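August walk-round, Drikcombe guest house — ground floor, stairs, two letting rooms
Started 7.40am, done before breakfasts finished. Checked by R. Mazurek, Witold Nowicki along for the electrics.

Key: OK / FIX / WATCH

## Outside and entrance

- [x] Front step, nosing and handrail — OK. Rail tightened since last time, good.
- [ ] Porch light — FIX. Flickers. Witold thinks it's the fitting, wants it replaced and not just a new bulb.
- [x] Door closer — OK, bit fierce. Endang Halim got her fingers nipped so please ease it off a turn.
- [ ] Side path — WATCH. Moss again by the drain. Scrub before the wet weather, no jet wash, it lifts the pointing.

## Fire

- [x] Alarm panel, no faults showing. Test button pressed, sounders heard on both floors.
- [ ] Sounder in the back passage — WATCH. Went off but quiet. Olszewski due to service the system anyway, ask them.
- [x] Extinguishers, pins and tags in place.
- [ ] Fire blanket, kitchen — FIX. Behind the bread bins!! Needs to be on its hook by the door. Said this last time as well.
- [x] Escape route signs — OK
- [ ] Final exit, back — FIX. Opens, but 2 crates of empties were in the way. Moved them myself. Teodor to tell whoever does the bottles.

## Kitchen

- [x] Fridge temps written up daily, no gaps.
- [ ] Probe wipes — nearly out. Order.
- [ ] Floor by dishwasher — FIX. Edge of the vinyl has come up, 40 mm or so of lip showing and it catches your toe. Tape today, proper repair from Jokholm when they can fit us in.
- [x] Gas shut-off labelled and reachable.
- [x] First aid box — sealed. Plasters topped up, 5 packs in the cupboard behind.

## Stairs

- [x] Treads, all sound.
- [ ] Banister, top landing — WATCH. Slight movement at the newel. Ksawery Jakubowski looked at it, says it'll do for now but wants a bolt through it over the winter. I would rather sooner.
- [x] Landing light and timer — OK, stays on long enough now.

## Letting rooms

- [x] Window restrictors on, both rooms.
- [x] Kettle leads and plugs — OK. Witold did the visual, no scorching.
- [ ] Hot tap, room 2 — FIX. Far too hot at the basin. Mixing valve needs resetting, Driltov fitted it so they can come back and do it. Put a notice up untill then.
- [x] Bedside lamps — OK
- [ ] Blind cord, room 2 — FIX. Cleat has come off the wall, cord hanging loose. Cleat is in the office drawer. Do not let to a family before its back up.
- [x] Carpets — no ruckles, no lifted seams, door bars screwed down flat.
- [x] Furniture — nothing wobbly, nothing blocking the doors. 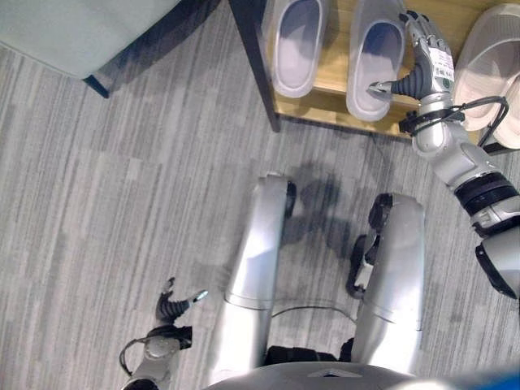
- [ ] Wardrobe, room 1 — WATCH. Wall strap is there but slack. Quick job, ten minutes with a screwdriver.
- [x] Smoke heads clean, no covers left on after the decorating.
- [ ] Room info folder — FIX. Still the old assembly point. Page needs swapping, new one is printed and in the tray.

## Who does what

Teodor Kołodziej — crates, blanket hook, cord cleat, wardrobe strap. All today please.
Witold — porch light.
Endang — folders, probe wipes, hot tap notice.
Me — ring Driltov, Jokholm and Olszewski.

Didn't get to the cellar, key was with Ksawery. Will do it at 5 when he's back, and add a line underneath.

Cellar: light OK, steps OK, handrail loose at the bottom bracket — FIX. Added to Teodor's list, sorry Teodor.

R.M.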